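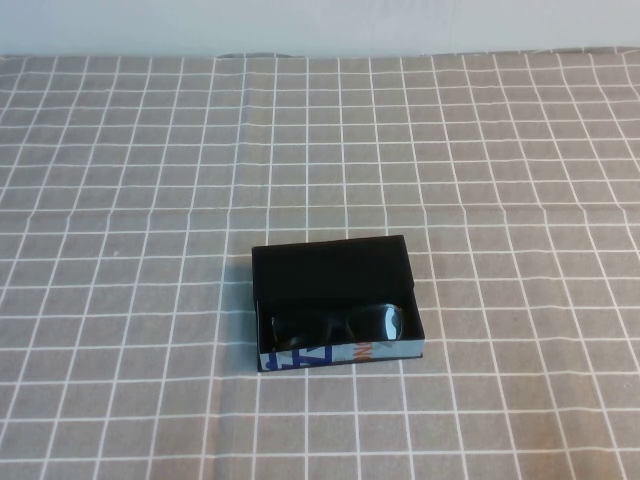 Grey check cloth on the table.

Right. Quick one tonight, it's gone eleven and I've got an early start. But I said I'd write up the running thing before October was over so here we are.

Signed up for the Tavisport winter half. Yes, me. Number came through this morning, 947, which I've already forgotten twice and had to look up again to type it. Paid the fee before I could talk myself out of it. No refunds after the first week so that's that.

Background for anyone new: I stopped running when my knee went, didn't do much of anything for a long while, ate a lot of toast. Started again in spring with the walk a bit, jog a bit plan. Hated it. Then hated it less. Did my first proper non-stop loop of the reservoir in August and cried in the car park, which a man with two spaniels was very kind about.

So, training. 20 minutes easy before work, three times a week. One long one when I can fit it in. I'm not following a proper plan as every plan I've read assumes you've got a hill, a track and a spare afternoon. I have a canal path and a bus to catch. It's flat and it floods. If it's been raining hard you have to go up round the back of the garages and there's a bit with no street lights where I run a lot faster than I mean to.

Shoes. I know, everyone wants to talk about shoes. Went to Veloso in town and got put on the treadmill and told I roll in on the left. Tried four pairs. The ones I liked were 102 quid and I stood there for ages doing sums. Bought them. Wore them home. Blister by the weekend but I think that was the socks, old ones, gone thin at the heel. New socks since and no trouble, touch wood.

The knee is all right. Bit grumbly going downstairs the day after. Physio gave me the sheet of excercises again, same sheet as last time, and I'm doing maybe half of them. The clam one I do in front of the telly. The single leg one I can't do without holding the door frame.

What I can't sort out is food. If I eat before I go I get a stitch at the first bridge, if I don't I'm useless by the lock. Tried half a banana. Tried a bit of bread and honey. Tried coffee on its own, never again, there are no toilets on that path. Current thinking is a proper tea the night before and just a few sips of water in the morning.

Also it's dark now. Bought a head torch, it slides down. Will report back.

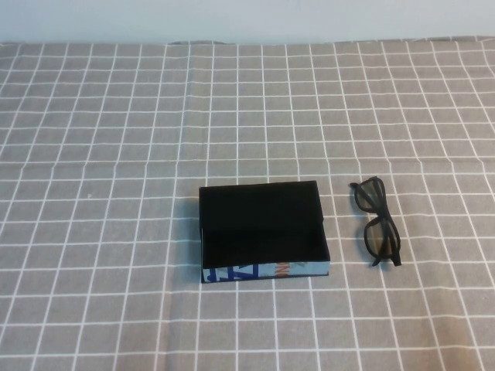 Svenja Ostermann left a comment on my last post which I'm copying up here so it doesn't get lost: try porridge, but tiny, three spoons, and a full hour before you set off, and if you can't face getting up that early then do your long run after lunch and stop torturing yourself. She also says my long runs are going up too fast and to drop back every fourth week.

Fair. Will try the porridge. Not sure about after lunch, I'm a slug after lunch. The drop back week I'll do, I was going to be stubborn about it but the knee probably agrees with her.

Somebody else asked about weights. No. Well, maybe. There's a class at the leisure centre but it's full until after Christmas and I'm on the waiting list.

Weather looks foul all week. Going out in the morning anyway, have put my kit on the radiator so I've got no excuse. Must find my other glove. Will post the next lot when I've done the long one, aiming for the second lock and back, if teh path's not under water.

Night all x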